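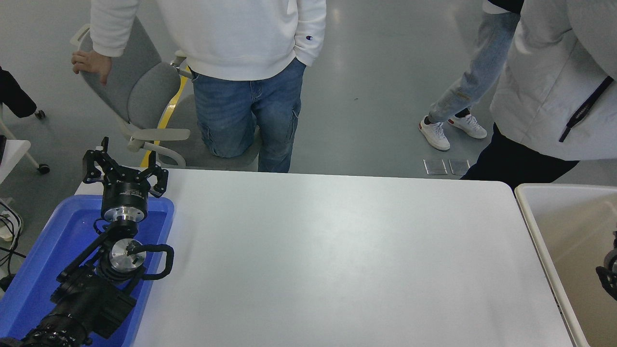
Dear Lorcan, the rental side of Jarnari has had a good spring, and I wanted to get this to you before the May rush swallows all of us whole. The grant paid for 30 new life jackets in children's sizes, a second fuel locker, and the repairs to the two pontoon boats that gave us so much grief last season (the bilge pump on Horkis is a different animal now, and I say that with real affection). Edgardo has also changed how we hand out the small gear, the whistles and kill-switch lanyards and spare keys, which used to live in a drawer and come out in one big knot. He wants every boat to have its own blue plastic tray, like the one on the left of the white table, so a family can see at a glance what they are signing for. Cronin has hers already, and the others will follow.

Bookings stand at 281 against the 300 we promised you by the end of the season, so I am sleeping fairly well! Of those, 39 were first-time renters who took Úna's half-hour docking lesson before going out, and she would gladly teach more of them if we could free up a slip in the mornings. 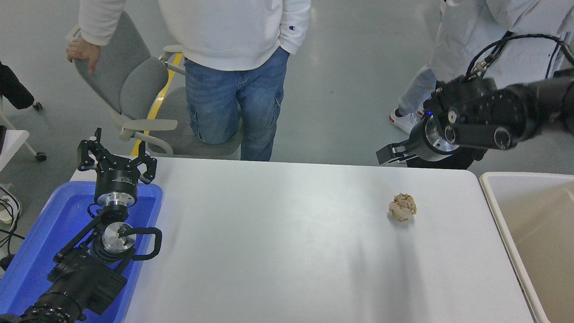

Crumpled brown paper on the white tabletop, with the blue tray at left.

The one item running behind is the fuel dock ramp. Lilex sent the wrong hinges, and then the right hinges with the wrong bolts -- you can imagine the phone calls. Diarmuid has the replacements on order and would like to move the leftover signage money over to cover the extra labor, if you are comfortable with that. A short note back from you would be plenty.

With warm thanks from all of us on the dock,
Jarlath Nic Giolla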